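Hakari G2 wrist camera and finger service kit

Part no. 3618
Supplied by Verbeke
For use with: Hakari two-finger gripper, tabletop arms

The kit contains what is needed to replace worn fingers and reset the wrist camera on one arm. On cells with two arms, order one kit per arm and service them one at a time, with the other arm parked and its drive disabled.

In the box
Left and right finger, black
Finger screws and thread lock
Camera bracket with two spare screws
Lens cloth
13 mm setting gauge
Printed service sheet

Fitting
Isolate the arm and wait 30 seconds before touching the linkage. Remove the old fingers, clean the mounting faces and check the linkage joints for play. Fit the new fingers hand-tight, close them on the setting gauge, then tighten. The tips must meet the gauge squarely. If one leads the other, slacken both and start again — do not correct the error in software.

Camera check
Loosen the bracket, tilt the camera until both fingertips are in view along the bottom of the picture, and tighten. Run the arm down over a plain matte tabletop with a few known objects on it and save a still. Compare it with the still kept from the last service. A change in fingertip position means the bracket has moved and hand-eye calibration must be repeated.
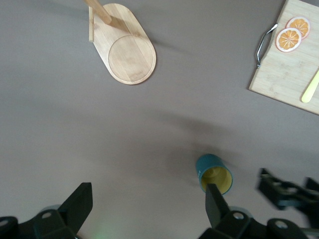
Wrist camera view, fingers at the bottom, right fingertip over the mouth of a teal cup.

Soft shadows on the table are acceptable. Smearing on stationary objects is not, and usually points to a loose bracket or too long an exposure. Parts that are moving may blur.

Service interval
Inspect fingers every 217 operating hours. Replace both if either pad is cut, rounded or polished. Fingers are not sold singly.

Related items
Flustis cable clip set
Prulness parking stand

Technical questions: Marijke Claeys, service desk
Returns and repairs: Toon Groen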